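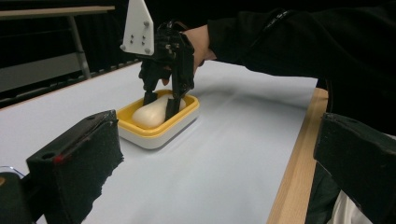 4. Wrestling and standing in the two valleys

4.1 Where the sport came in

Wrestling reached Mestidcombe through the mill league, then the high school. Trekness got it later, and by a different door: the church hall, winter evenings, mats borrowed from the school district and not always given back. Both towns now call it their own game. Both are a little rude about the other's claim.

The older basketball programs did not vanish. They shrank. At Prendergast High the gym schedule tells the story better than the interviews do - wrestling holds the after-school slot four days a week, basketball gets what is left plus Saturday morning. Several former basketball parents still bring this up, with some heat. One called it "the takeover." Her younger son wrestles.

Why wrestling? Our first guess was cost. Shoes, singlet, headgear, done. But Gadine, the next town over, has the same incomes and the same mill history and never took to it at all, so cost alone won't carry the argument. Size of school matters more, we think. A small school can fill half the weight classes and still win a dual meet on a good night. It cannot field much of a football team.

4.2 Rosters and what they leave out

Roster data come from the season programs held at both schools. After removing duplicates we had 1,176 wrestler-seasons, Mestidcombe and Trekness combined. A wrestler-season is one name on one roster for one year, so a four-year wrestler shows up four times. Programs for two early seasons at Trekness are missing. We left those gaps alone and did not fill them in.

Names were matched by hand. Ashton Bolger did the first pass, Irfan Ghumman the second, and disagreements went to a phone call with the school office. Cousins were the main problem. In Trekness three families share a surname and a fondness for the same four first names, and middle initals were printed only in some years.

The programs list varsity and junior varsity. They do not list kids who came out for two weeks in November and quit, and the coaches say there are plenty. So the roster is a record of staying. Worth keeping in mind when reading the section on family ties below, where it probably makes the ties look stronger than they are.

Attendance is softer still. Home meets in Mestidcombe are said to draw 1,000 people, a figure repeated by almost everybody and written down by no one. The bleachers hold fewer. We treat it as a thing people say about themselves, useful for that.

4.3 Who gets respect, and for what

Not the heavyweights, mostly. This surprised us. In the interviews the wrestlers named with most warmth were light - the 100 to 120 pound range - and were praised for cutting weight without complaint, for losing well at State, for driving little brothers to practice. Strength came up less than expected. Stubborness came up constantly.

Adult men in both towns introduce themselves by weight class. Years after, sometimes 30 years after. The number stays fixed while the man doesn't, and it is allowed as a joke only between people who wrestled. Women of the same age tend to place themselves by which team they kept the scorebook for. That is changing, slowly, since both schools added girls' squads. Trekness was first. The Mestidcombe squad practices in the cafeteria and would like it noted.

Losing to the other town is a separate category. A winning season with a loss to Trekness is remembered in Mestidcombe as a bad year. The reverse holds too, we were told, at length.

Figure 2. White tabletop with a strip of light wood showing along the right. 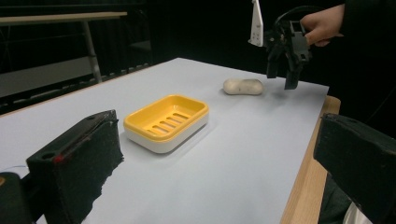
4.4 Family ties

Younger brothers wrestle if older brothers did. Hardly news. More interesting is the break: in both towns the tie weakens once a family moves out to the county road, even when the kids stay in the same school. Bus times may be part of it, the late bus stops short of the last few houses. Coaches blame hunting season. We have no way to separate the two with the rosters, and the interviews pull in both directions. Fathers' weight class does not predict sons' weight class, though fathers talk as if it does.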